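克伦德洛(Clundlow)本地生活论坛 > 社区与选举 > 补选专区
主题:周日Brito来Mudaliar小馆坐了一上午,去的人进来聊聊

楼主:榕树下的板凳
8月19日那天早上我本来只想去Mudaliar吃个早饭,推门进去发现靠窗那一排全坐满了,老板娘冲我摆手说今天你得跟人拼桌,Neusa Brito来了。我才想起来群里好像有人提过这事,镇议会补选,她代表Prokow那一片出来竞选,这几个礼拜到处跑。

我先交代一下立场,免得有人说我带货。上次我投的是Sudheer Thevar,这次还没定,两边的传单都塞在冰箱上面。所以下面写的就是我那天听到的、记得住的,记错了你们纠正。

她没上台,小馆也没有台。就是一桌一桌坐过去,每桌聊十来分钟,旁边跟着一个年轻姑娘叫Aishwarya Thomas,拿个本子记。我注意到这个姑娘记得很认真,连隔壁桌大爷抱怨垃圾车早上太吵都记了,大爷说一句她写一句,大爷一看她真写,又多说了五分钟。

轮到我们桌的时候我豆浆都凉了。我问了三件事。

第一件,Troltgate路口到底还修不修。她说修,但是她反对现在这个方案,现在的方案要把南边那排停车位全拿掉,她觉得至少要留一半给来买菜的人。我追问钱从哪儿来,她说从道路维护那笔里挪,明年再补。这一句我是不太满意的,挪来挪去那叫什么补。

第二件,7路车。住Prokow的都懂,晚上最后一班走得太早,我太太在医院上中班,下班十次有八次赶不上。她说她会去谈末班延后,没说延到几点,我问了两遍,她就笑,说不想现在许一个时间到时候做不到。行吧,这个回答我给及格。

第三件,图书馆周六下午关门的事。她说这个她可以直接答应,进去第一个提案就写这个。

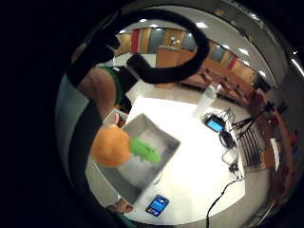
然后后面那桌有位女士(后来才知道是Saranya Panicker,在河边开裁缝铺的那位)直接站起来问她,为什么去年停车收费表决的时候她在居民会上是支持的,现在又改口。整个店一下子安静了,连后厨都探了个头。Brito说她去年支持的是试行,试行的数字出来以后她看了,觉得不行。Panicker女士说,那你当时怎么没写“试行”两个字。两个人来回讲了好一会儿,没吵起来,但气氛是真的绷。

我个人觉得这一段是全场最有看头的,可惜周报上一个字没提,周报只登了她跟老板娘握手。

还有谁那天在?说说你们听到的,尤其是坐靠门那两桌的,我那边完全听不见。

2楼:豆花不放糖
我在我在!靠门第二桌,穿蓝衬衫那个(就是一直在接电话那个,不好意思了各位,那天店里进货)。

我们桌主要问的是小商户的事。我在Troltgate有个铺面,卖干货的,那排停车位要是没了我真的不知道怎么活,来买整箱干香菇的都是开车来的,谁会扛着一箱走十五分钟啊。她听完问我能不能去店里看看,我说随时来,她礼拜二真来了,站在门口看了快一个钟头的车。光这一点我就给她加分。Thevar在任这么久,我那条街他来过吗?反正我没见过。

楼主你说的道路维护那笔,我也问了,她跟我说的是“先从里面预支”,跟你说的“挪”差不多意思,只是措辞好听一点哈哈。

3楼:老陈修表
楼上这话不公平。Thevar来过的,去年冬天水管爆那回他凌晨就在Troltgate,穿着雨靴,我亲眼看见。你铺子那时候还没开吧?

再说站门口看一个钟头车算什么本事,选前谁都能站。你等选完看她还站不站。

4楼:豆花不放糖 回复 老陈修表
铺子那时候是没开,这个我认。但水管爆了市政的人本来就该来,他来是应该的。我说的是平时。

5楼:老陈修表 回复 豆花不放糖
应该来的人里头,真来的有几个你数数。

6楼:榕树下的板凳(楼主)
两位先歇歇,喝口茶。老陈说的水管那晚我也记得,我家停水停到第二天下午。Thevar确实在,这个功劳得给他记上。

7楼:河对岸的猫
没去成,上夜班刚下来睡过头了,气死。想问一句,有没有人问她学校门口那个斑马线?就是小学后门那个,漆都磨没了,早上送孩子的时候我每天心惊肉跳。我给镇里写过三封邮件,收到三封一模一样的自动回复。

8楼:阿萍种番茄
问了问了!是我问的。她说斑马线重漆不用等补选,现在就可以走报修,她让那个记笔记的姑娘当场帮我填了表。结果你猜怎么着,昨天我去看,地上已经画了白粉笔记号,应该是快来漆了吧?我不敢打包票啊,也可能是哪个小孩画的跳房子。

9楼:河对岸的猫 回复 阿萍种番茄
你别给我希望又浇冷水啊哈哈哈。我明早去看一眼回来报告。

10楼:北窗
我说点扫兴的。看了楼主写的,三件事里头,一件钱没着落,一件时间不肯讲,就图书馆答应得痛快,而图书馆是最便宜的一件。这种见面会我参加过不少,候选人都会先把便宜的答应下来。

上次补选的票差是148票,就这么一点点。所以她现在每一桌都得坐,每一桌都得让人觉得被听见了。我没有说她不真诚,我的意思是大家听完以后自己回去对一下镇议会的预算表,网站上有,第二部分后面就是道路。看完再激动也来得及。

11楼:豆花不放糖
预算表我打开过,看到第四页就困了……北窗你行行好给划个重点。

12楼:北窗
那我就划一个跟楼主有关的。道路维护那笔里面,大半已经跟Prokow这边的排水捆在一起了。她要是从这里挪,等于先动排水的钱。下大雨淹的是谁家?淹的就是Prokow自己。我不知道她有没有算过这个,也许她有别的算法,但那天在场的各位没有一个说她讲到排水。

13楼:榕树下的板凳(楼主)
这个我真没想到。回想了一下,她确实没提排水。我家地下室前年进过水,你这么一说我后背有点凉。

我去发邮件问她办公室,有回音贴上来。

14楼:糯米团子她妈
插一句完全不相干的,Mudaliar那天的咸口米饼是不是换配方了??我觉得酥了好多。

15楼:阿萍种番茄 回复 糯米团子她妈
换了油!老板娘跟我讲的。我也觉得好吃,我家那位非说以前的好,两个人为这个在车上争了一路,比争投谁还凶。

16楼:老陈修表
以前的好。

17楼:裁缝铺隔壁
我来替Saranya讲两句,她自己不上论坛,我念给她听,她说你写吧。

第一,她没有“站起来质问”,她是本来就站着,没座位。第二,她不是Thevar的人(已经有人在传了,很烦)。她就是被停车收费坑过,试行那几个月她店里老客人少了一截,改裤脚的谁愿意为一条裤子再付停车费。她当时去居民会上讲过,Brito就坐在前排,表决还是举了手。所以她那天才会问。

她原话是:“改主意可以,我年轻的时候也改过主意,改完你得跟人说一声你以前想错了。”我觉得这话挺在理的。

18楼:榕树下的板凳(楼主)
“站起来”这里我写错了,抱歉,已经记下。那天人多,我回头的时候她已经站着,我就当她是刚站起来的。传她是谁谁的人那个,别传了,没意思。

19楼:豆花不放糖
我倒觉得Brito那天已经算认了吧?她说“数字出来以后觉得不行”,这还不算认?

20楼:裁缝铺隔壁
“觉得不行”的主语是那个试行。她没有说“我当时举手举错了”。差别大了去了。

21楼:北窗
同意隔壁。

22楼:豆花不放糖
你们对人要求也太高了,换我在一屋子人面前我也说不出口。

23楼:老陈修表
那你别选议员啊。

24楼:豆花不放糖
我也没选啊!我卖香菇的!

25楼:河对岸的猫
斑马线报告:今早去看了,粉笔记号在,旁边还喷了一个黄色的小箭头,小孩应该不会喷漆,所以我倾向于是真的要漆了。送完孩子站在那儿看了半天,保安以为我丢东西了。

另外我问到一个消息,Thevar下周会在Prokow的活动室那边也办一场,时间还没贴出来。谁知道具体几点?我这次一定定三个闹钟。

26楼:新搬来的小林
大家好,潜水挺久第一次发言。我刚搬到Prokow没多久,两边都不认识,看你们吵我反而学到很多东西……想请教一下,像我这样刚迁过来的能投吗?还是得住满多久?

27楼:北窗 回复 新搬来的小林
看你登记了没有。去镇公所一楼左手边那个窗口,带身份证件和一张有地址的账单,水费单最省事。别拖到最后一天,最后一天队伍会排到门外,我排过,前面的大哥带了折叠凳。能不能赶上这次,窗口的人会当场告诉你,这个别听论坛的,也别听我的。

28楼:新搬来的小林
谢谢!水费单还在前房东名下,我先去改名……

29楼:阿萍种番茄 回复 新搬来的小林
改名可以网上弄,我帮我妈弄过,就是那个网页会卡在第二步,卡住了别刷新,等它。欢迎搬来呀,番茄有多,周末来拿!

30楼:榕树下的板凳(楼主)
上来更新。邮件有回音了,是Aishwarya Thomas回的,挺长一封,我捡要紧的说。

道路维护那笔和排水捆在一起,她们知道。Brito的想法是只动没有捆绑的那一小块,不够的部分去申请郡里的补助,申请窗口要到一月份才开。也就是说,就算她选上了,Troltgate的停车位方案最快也要等补助批下来才能动。她信里没讲批不下来怎么办,我已经回信问了。

7路车末班的事,信里说她们跟车队的人约了见面,会带一份签名去。签名现在收到800左右,放在Mudaliar柜台上那个夹子就是,想签的自己去签,不分投谁,晚归的人都用得着。

我太太已经签了,她还在备注栏写了一大段,后面的人可能没地方写了,对不住。

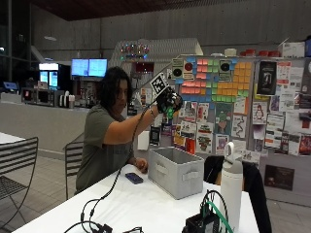

白桌子上,摆着灰色收纳箱和一只白色水瓶

还有,她说那天没能走到的两桌,她想再来补一次,问我们平日晚上方便还是周末上午方便。大家在下面报一下,我汇总了给她。

31楼:糯米团子她妈
平日晚上千万别,团子七点多就要闹觉。周末上午好。

32楼:豆花不放糖
周末上午我要看店……平日晚上行不行啊,打烊以后。

33楼:河对岸的猫
我夜班,两个都行两个都不行,看那周排班。

34楼:北窗
楼主辛苦了。这封回信比我预想的好,至少她们知道捆绑的事,而且没有装作钱是现成的。不过我还是要说,“去申请补助”是所有候选人抽屉里都有的一句话。郡里那个补助每年多少镇子在抢?我的意见没变,听完Thevar那场再说。他要是也答“去申请补助”,那我就两张传单都拿去垫桌脚。

35楼:老陈修表
Thevar不会这么答。他会答“我们正在研究”。(我投他的啊,我是投他的,但是他真会这么答。)

36楼:豆花不放糖
哈哈哈哈老陈我请你喝茶,真的,你来店里。

37楼:老陈修表
茶我喝,香菇打不打折。

38楼:过路的骑车人
你们从头到尾都在说停车位,就没有人关心自行车道吗?Troltgate那个路口原方案把南边停车位拿掉就是为了给自行车和推婴儿车的让地方。我每天从那里骑过去上班,左边是公交,右边是突然开的车门,上个月差点被一扇车门拍到地上。Brito说留一半停车位,那自行车道是不是也留一半?半条自行车道怎么骑?

39楼:豆花不放糖 回复 过路的骑车人
我理解你,可是我们铺子也要吃饭。晚上和周日让给骑车的行不行?

40楼:过路的骑车人
我礼拜一到礼拜五早上八点上班……

41楼:糯米团子她妈
推婴儿车的来说一句,那个路口我宁可绕一大圈走河边。人行道窄得两辆婴儿车错不开,有一回跟对面一位妈妈互相让了半天,最后两家孩子都笑了我们还没过去。所以我是偏向原方案的,只是我平时买干货也是开车去……哎,我自己跟自己都说不通。

42楼:榕树下的板凳(楼主)
骑车的朋友这个问题问得好,那天没有一个人问,包括我。你愿意自己来问吗?第二场要是定下来,我给你占个座。不愿意来的话我替你念也行,但我念肯定没你讲得清楚。

43楼:过路的骑车人
我来。平日晚上能到,周末也能到。Thevar那场我也去,同一个问题问两遍,回来把两个人的答案都贴这里。

44楼:裁缝铺隔壁
Saranya让我问,第二场有没有椅子。她说上次站了一个多钟头,膝盖受不了,她可以自己带。

45楼:阿萍种番茄
我去跟老板娘讲,让她把后院那几把搬出来。顺便番茄我也带过去,一大筐,谁来谁拿,投谁都给。

46楼:老陈修表
番茄是不是选举贿赂。

47楼:阿萍种番茄
我又不参选!你爱要不要!

48楼:老陈修表
要。

49楼:河对岸的猫
Thevar那场时间出来了,贴在活动室门上了:礼拜四晚上,活动室一楼,门口写的是先到先坐,提问要先写条子交上去。条子这个我有点不喜欢,写条子就是可以挑嘛。但还是去吧,那天我休息。

50楼:北窗
条子的事同感。建议大家写短一点,一张只写一个问题,写长了会被念成别的意思。我打算写排水。骑车那位写自行车道,楼主写7路车?

51楼:榕树下的板凳(楼主)
行,7路车归我。图书馆谁写?

52楼:糯米团子她妈
图书馆我写!周六下午那儿是团子唯一肯安静坐着的地方。人去不了,谁帮我交一下条子,我明天放Mudaliar柜台,跟签名夹子放一起。

53楼:豆花不放糖
我帮你交。我也去听听吧,省得老陈又说我不公平。停车位我就当面问他。

54楼:老陈修表
早点来,我给你留个位子。

55楼:新搬来的小林
水费单改好了,真的卡在第二步,等了一会儿就过去了,谢谢阿萍姐!礼拜四我也去,坐后面听就好。

56楼:榕树下的板凳(楼主)
第二场时间目前报名的里面周末上午多一个人,我先按周末上午跟Aishwarya回,具体哪天等她定。礼拜四听完Thevar那场,我另开一帖,这帖就留着给Mudaliar这边用。米饼的问题请移步美食版。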